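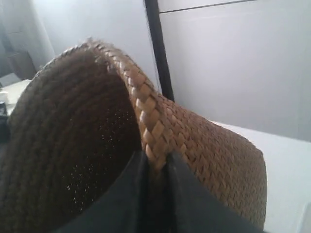 Kemberg owners keep asking why the softener should be set up before the first wash, when the water tastes fine. Taste tells you nothing about hardness. Neither does the strip that came with your kettle. Use the test vial in the bag with this manual, or skip to step 3 if you already have a reading from your water company that is less than a year old.

Section 4. Setting the water hardness

Before you start: close the bypass valve and plug in the control head. The display should read 200. If it reads anything else, the unit has been run before, and you should do the reset in Section 9 first.

1. Run the cold tap for 2 minutes. Fill the vial to the line.

2. Add drops from the Pellach bottle one at a time, swirling after each, until the color goes from red to green. Write down how many drops it took. Brownish is not green - keep going.

3. Press and hold SET until the number blinks. Enter your drop count, or the reading from your water company, using the arrows.

4. Press SET again. The display shows the hardness for a moment and then the time.

Note: The head also has an AUTO setting. It guesses hardness from how much water you use, and we have not seen it guess well in a house with a garden tap on the same line. Leave it off.

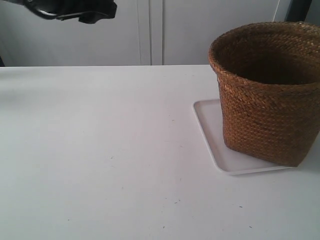
Fig. 4. White tabletop.

5. Pour salt into the tank up to the mark on the inside wall. Pellets or blocks will both do. Salt sold as "extra clean" costs more, and we can find no difference in the water.

6. Open the bypass valve slowly, a quarter turn at a time, and look for drips at both hose ends.

7. Start a manual rinse by holding RINSE until you hear the motor. It takes 90 minutes. Do not draw hot water until it ends.

Caution: Do not pour resin cleaner into the salt tank on the first day, whatever the label on the cleaner promises. New resin does not need it.

Caution: Error 2855 means the valve did not reach its end stop. Unplug the head, wait, and plug it back in. If the code returns, stop there. Forum advice to push the valve around with a screwdriver has cost people a new head.

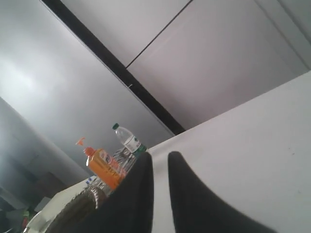
Do I have to change the hardness number again later?
Test once every March and change it if the drop count has moved. Water companies switch sources without much notice.

8. Write the number you entered on the inside of the lid. The head forgets it after a long power cut, in spite of what the Cestadau adapter leaflet says about memory backup.

Go on to Section 5 for the rinse schedule.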